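## Is a clear desk worth the bother? 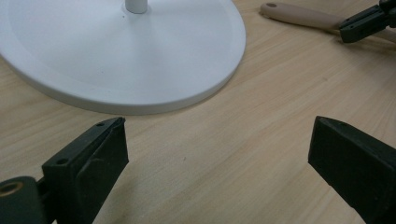
*Words and picture: the Curnton desk, for the Trirnlow newsletter*

Every July somebody pins up a notice telling us to clear our desks, and every July I read it with one eyebrow up. The claim this year is that a bare surface makes you work faster. The sheet gives no source for that, only a drawing of a pot plant.

Still, I tried it. The table got stripped back to the wood, and after a working week there are now only a few things I let back on. The big round white base stays because it's heavy to shift and I was tired of moving it. The long beige handle is there because I'd been using it to get at the crumbs and never put it away. That second one tells you how these schemes go.

The wood itself is the best argument I found. It's a pale table with a long wavy grain, and I had forgotten it had any grain at all under the post and the seed catalogues. It is pleasant to look at. Whether it is 20 minutes a day pleasant, which is what the notice wants us to spend on "resetting", I doubt very much. I gave it four minutes on most evenings and couldn't tell the difference the next morning.

Then there are the things people want to sell you for the job. The Sampaio tray set costs 491 in the catalogue that came round, and as far as I can see it is a way of keeping the same clutter in smaller heaps. Somen do a cheaper one with two compartments. I borrowed it from the Trirnlow office and by Friday it held a dead pen, a bus timetable and a key that fits nothing in the building. Before the tray, those would have been in the bin. (The key would have been in a drawer. I'm not a barbarian.)

What did help was dull. I took everything off in one go, put it on the floor, and only picked up what I needed when I needed it. Most of it was still on the floor days later, and most of that has gone. A dry brush before a damp cloth, working along the grain, and don't soak pale wood -- a mug left overnight will mark it quicker than you'd think. Anything with a wide foot wants lifting now and then too, as grit likes to collect round the rim and you'll drag it across the top if you push.

I was also told to put everything "at right angles" so that the desk looks calm. I lasted one morning. Things end up where your hand drops them, and a handle lying at a slant is no harder to pick up than a straight one.

As for working faster, I answered the same number of letters as the week before and was late with this item. I did find the long ruler, which was under the blotter.

The Curnton end of the office is meant to be doing its own clear-out before the next issue. If you have a method that has lasted longer than a fortnight, leave a note in the newsletter tray by the door. Please don't send trays. The Somen one is going back on Friday and can be had by anyone who wants it -- the key comes with it.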